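Household Automation Working Group
Minutes of the May meeting, Friday, 10.00, Trolel meeting room

Present: Benedicta Nartey (chair), Marlina Oei (minutes), two members from the Havitz workshop, one from Sturnia by telephone.
Apologies: Bodin.

1. Minutes of the previous meeting
Agreed, with one correction. Under item 4 the word "sorted" should read "stacked". Matters arising were taken under item 3.

2. Scope for the coming period
The chair asked whether the group was still assessing whole chores or parts of chores. Havitz preferred parts, as a whole chore hides the step at which the machine stops. Sturnia disagreed: a householder buys a finished pile of laundry and has no use for a good first fold. Agreed to record both, with the chore as the headline result and the steps in an annex.

3. Folding and garment handling
M. Oei reported on the towel trials. Of 113 attempts on flat towels, 67 ended with a fold inside the agreed tolerance. Most of the remainder failed at the first grasp, where two layers were picked up in place of one. The tolerance itself was queried by Havitz and will stand until the next review.

Outerwear was then discussed. A quilted jacket with a thin nylon shell was considered a harder case than a towel on every point raised: the shell slides, the padding springs back, and the sleeves have to be brought in before the body can be folded. Laying the garment out on a bed was accepted as the starting position for all jacket work. 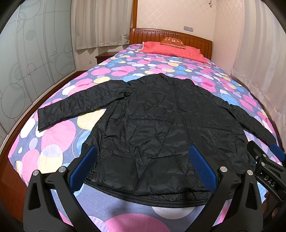 Sturnia asked whether a patterned bedspread should be allowed under the garment, given that plain backgrounds had been used up to now. The chair's view was that people do not change their bedding to suit a machine. Agreed that patterned covers are permitted and that the cover is to be noted on the sheet. Shiny fabrics are to be noted too.

Two-handed working was agreed as the default for jackets. Single-handed attempts may be logged but will not count towards the headline result. Zips are to be left as found — no credit for closing them until a separate test is written.

4. Shop-floor tasks
Havitz reported that shelf filling with rigid boxes is reliable enough to leave unattended for short spells. Bagged goods are not. The 2,000 cycle run on the small-parts bins was stopped early for a worn pad and will be restarted. Sturnia asked for the pad hours to be included in the report; Havitz will supply them.

5. Whether the chores can be done yet
The chair asked for a plain statement for the Bodin summary. After discussion the wording agreed was: "Rigid items, yes, with supervision. Flat cloth, sometimes. Padded clothing, not yet." M. Oei asked that her preference for "seldom" in the second sentence be minuted.

6. Actions
B. Nartey — send the agreed wording to Bodin.
M. Oei — revise the garment sheet to add cover and fabric finish.
Havitz — pad hours, and restart of the bin run.
Sturnia — draft of a zip test, 6 pages at most.

7. Any other business
The room is not available at the usual time next month. M. Oei to circulate alternatives.

Meeting closed at 11.40.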